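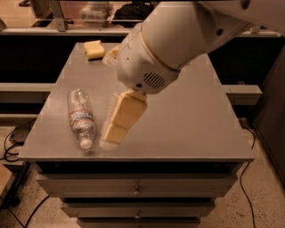 Clear the top before you start

I've been recording demonstrations for our tidy-up arm since September, and I still begin every session the same way: take everything off the table, wipe it, then put back only what's going to be in the task. For the wiping-up job I use a bottle lying on its side and a yellow sponge near the back, and I leave a good hand's width of bare grey between the two so the arm has somewhere to come down.

Move things, then move them again

My first batch was 235 goes at picking up a bottle, and I was so proud of it! Then Fiifi Aidoo looked through and pointed out that the bottle had been in the same spot for nearly all of them. The arm had learnt the spot. Now I shift things after every go — a bit left, a bit nearer, cap towards me, cap away — and I turn the sponge as well, even when it isn't the thing being picked up.

Clear plastic is a pain

A see-through bottle on a plain top is hard for the cameras, and crinkly ones throw little glints about. Keep the label on. A stripe of colour round the middle gives the system something to hold on to, and it helps you too when you're squinting at the playback at half past five. If you want bare bottles later, add them as their own batch.

Go in slowly, leave slowly

Most of my spoilt goes come from the last few centimetres. I bring the fingers down beside the bottle, stop for a breath, then close. Don't drag the tips along the surface. When you let go, lift straight up before swinging away, or you'll have a bottle rolling across the floor and a very silly recording.

Keep some of the fumbles

I used to bin anything untidy. Su-bin Yoon talked me out of it, and she was right. If you miss, open up, back off and have another try, all in the same recording, and mark it as a recovery. Of the 414 I kept last time, the recoveries were the ones I'd have missed most. What does go in the bin is anything where I sneezed, got a phone call or forgot which task I was on.

Write it down as you go

I keep a cheap notebook next to the keyboard with the go number, what was on the table and one word on how it went. Our folder is called Cisero (don't ask) and the file names in it tell you next to nothing, so the notebook has saved me more than once.

Stop when you get sloppy

For me that's after an hour. I get hasty, the grips go crooked, and I end up redoing the lot after a cup of tea anyway.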